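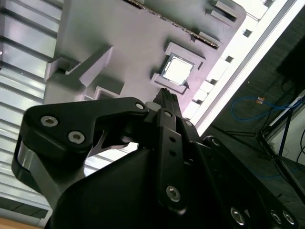
Socket seating: notes from the Skevov bench

January's bench work at Skevov went mostly into how square parts sit in their sockets. A part that is rotated a degree or two can rest on the edge of the socket frame and still look flat from overhead. Checking from a low angle, with the light coming from one side, shows the error sooner. The shadow at each side of the part should be even in width.

The Sinovholm trial covered 1026 placements on moulded plastic fixtures. Most rejects were corner faults – one corner high, the opposite corner down. Pressing on the high corner is not recommended. Lift the part clear, square it to the frame and lower it again.

Fixture colour had more effect than expected. Pale grey plastic gives good contrast against a dark border, but glare from a metallic top can hide the edge of the part. Lowering the bench lamp to 700 lux fixed this on both benches.

Cleaning stays as before. Use dry air on ribs and recesses, then a lint-free swab around the inside of the frame. Do not use solvent on the plastic. Fixtures that rock on the bench should be tagged and left on the Xiao shelf for measuring.

The revised seating sheet is in the Skadesero folder as item 1581. Printed copies of the old sheet can be recycled. The next bench session is Monday, and fixture bookings close at noon.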